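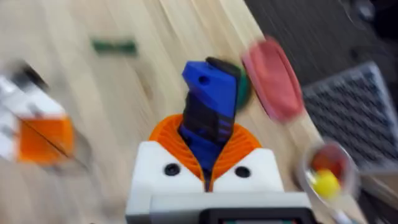 Last updated: Tuesday, 7:20 a.m.

My brother-in-law runs a small tile business and last month he moved his freight over to one of those booking sites where you type in a zip code, a pallet count and a weight, and a price comes up. He loves it. He told me I was a dinosaur for still calling a broker. So in August I sent three loads his way to see, and I have some notes.

For anyone new to this blog, I handle shipping for a company that makes stall mats and fencing parts. Most of what we move is less-than-truckload, usually two to six pallets, going to farm stores. None of it is fragile and none of it is urgent, so it ought to be the easiest freight in the world.

The site is called Fliddale. The first quote was $402 for a two-pallet run to a store a state over. My regular broker, Keerthana Gounder, had quoted me more than that for the same lane the week before, and I'll admit I felt a little foolish. Then the invoice came. Liftgate, residential delivery, a reweigh, and something called a limited access fee. The total was $1,054.

Now, I had checked the liftgate box. I expected to pay for that. But the store is on a county highway between a feed mill and a gas station, and I would like to meet the person who thinks it is a residence. When I asked, the chat window told me the address had been "classified by the system." I asked who could reclassify it. I was given a form. The form wanted a photo of the building and a copy of the business license, and this is for a store that gets freight four days a week from everybody else.

The reweigh bothered me more. We have a floor scale, it gets certified every year, and I write the weight on the bill myself. The carrier said the shipment was 20 percent heavier than I did. Fine, I said, send me the weight ticket. It took them 7 business days to send a ticket, and the ticket had a different pro number on it.

The second load went through with no trouble, on time and at the quoted price. I want to be fair about that. The third one sat at a terminal in Usadside over a weekend while the tracking page said "out for delivery" the whole time. The customer called me, I called the terminal, and a man there walked out to the dock and found it in a couple of minutes. He was very nice. He also didn't seem to know who Fliddale was.

That's my problem with the whole pitch. They say they cut out the middleman, but they are a middleman, with a markup like any other. What they cut out is the part where Keerthana knows that store has no dock and that the carrier I used to like stopped sending liftgate trucks out there on Fridays. When she gets a bad reweigh she fights it before I ever see the bill. I never put a dollar figure on that until I had to do it myself for two afternoons.

I asked Anitha Kartha, who buys freight for Vetdale and ships a lot more than I do, whether I was just unlucky. She said her people use the sites for dock-to-dock loads between big warehouses and nothing else - no liftgates, no appointments, no small towns. She also said to screenshot every quote page before hitting book, with all the boxes showing. Good advice, and I wish I'd had it earlier.

My brother-in-law, by the way, ships from one warehouse with a dock to another warehouse with a dock. I brought this up at dinner and he said the app is getting an update soon.

The reweigh dispute is still open. Shenoy, the carrier on that load, says it's with Fliddale, and Fliddale says it's with Shenoy. I'll change this post again if I hear anything from either of them. Meanwhile the next four pallets are going out through Keerthana, and I've already got the pickup number.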